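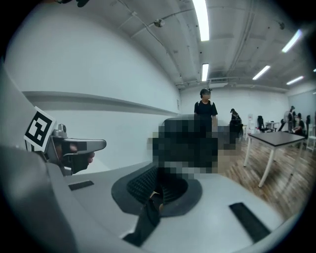 # New room, better chairs: we've moved in upstairs at Wasora

Aug 16, 2020

Well, we did it! After 13 years on the ground floor (and one very long argument over who got the window), the Garkeneck office has moved up to the second floor of the Wasora building. I've been asked to write the news item for the site, so you're getting my version of it.

The new room is one big open space with white walls and a plank floor, and I love it already. It's longer than the old one, which means the tables can run along the side and leave the middle free for walking through. Downstairs you had to ask two people to stand up if you wanted to reach the printer. Sohail Lodhi measured the place three times before we signed, and he still brought his tape on moving day.

Getting everything up here took 6 trips in the Drodico van and most of a morning. The dark-topped tables with the white legs came up first, then the desks, then the chairs. I was dreading the chairs, but they have casters, so once they were out of the elevator we just pushed them along in a line. The fan came up too, and I can report that it was the first thing anybody plugged in!

The black mesh chairs are the ones you'll want to try when you visit. We paid $795 for the lot from an office in Dhanial that was closing down, and Nighat Gondal did the bargaining (they started a good deal higher, and I'm told she simply went quiet until they came down). They have padded arms and breathe nicely in this weather, and the tall headrest is lovely for the ten minutes after lunch when no one should phone me.
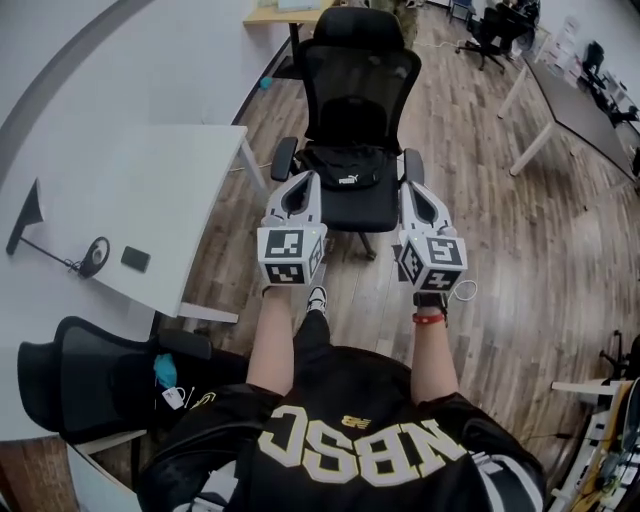
Seating isn't final yet. Sidra Cheema has drawn up a plan, and for now the rule is that whoever puts a bag on a chair has it for the day. I got in at eight this morning and still lost the spot I wanted, so take that as a hint. If you'd like a fixed desk, tell Sidra before the end of the month. She's trying to keep the people who take a lot of calls together at one end, and I'm all for that.

A few things are still on the list. Cables need tidying, we're short on shelves, and Danish Rajput wants one more small table for the kettle so it stops wandering from desk to desk. There's also a box marked "misc" that came up from the old room with 35 pens in it and not much else. Help yourselves.

We'll have a proper open day in November, once the shelves are up. Until then the door's open on normal working days, so come up and say hello. Take the stairs on the left, the ones on the right only go to the roof.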